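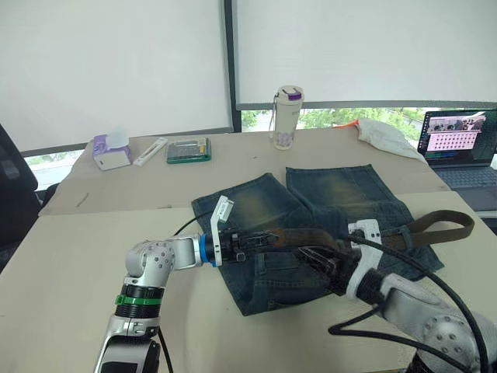 **The Malis belt** – full-grain leather, one strap, one buckle, made to be worn every day

We've been making the Malis since our second October in the workshop, and it's still the one I reach for in the morning. It's cut in one piece from vegetable-tanned cowhide, so there's no filler, no glued backing and nothing inside to crack. It starts out a bit stiff (give it a couple of weeks!) and then it settles to your hips and stays that way for years.

The edges are beveled and burnished by hand with beeswax. Igor Procházka does most of that work, and he's fussy about it in the best way. 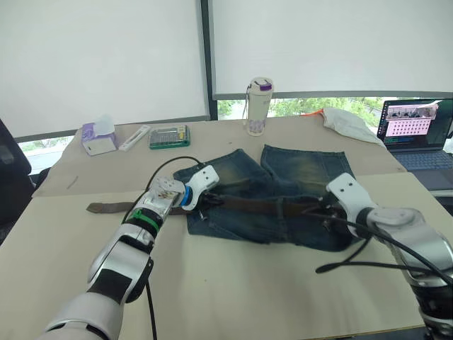 Remedios Vidal wrote to us that hers took 17 days of wear to soften up, and that she now has trouble going back to anything thinner. She'd also like it in green. We're thinking about it, Remedios!

**Sizing.** Please don't go by your pants size. Take a belt that fits you now and measure from the fold at the buckle end to the hole you use most. Send us that number and we'll put the middle hole there, with 2 more on either side. If you wear your jeans low and your dress pants high, measure for the jeans.
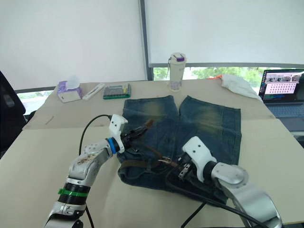 The buckle is held on with two screws, so you can swap it at home with a small flathead. Any Zeman buckle in the 30 mm width will fit, and the Mullano roller buckle does too, though it sits a touch prouder.

**Care.** Wipe with a dry cloth. A little neutral balm twice a year is plenty – too much makes the leather floppy. If it gets soaked, hang it by the buckle away from the radiator.

**Details**

- Width: 30 mm
- Colors: chestnut, dark brown, black
- Item no. 1295
- Extra holes punched free at the Derkudano counter, mornings only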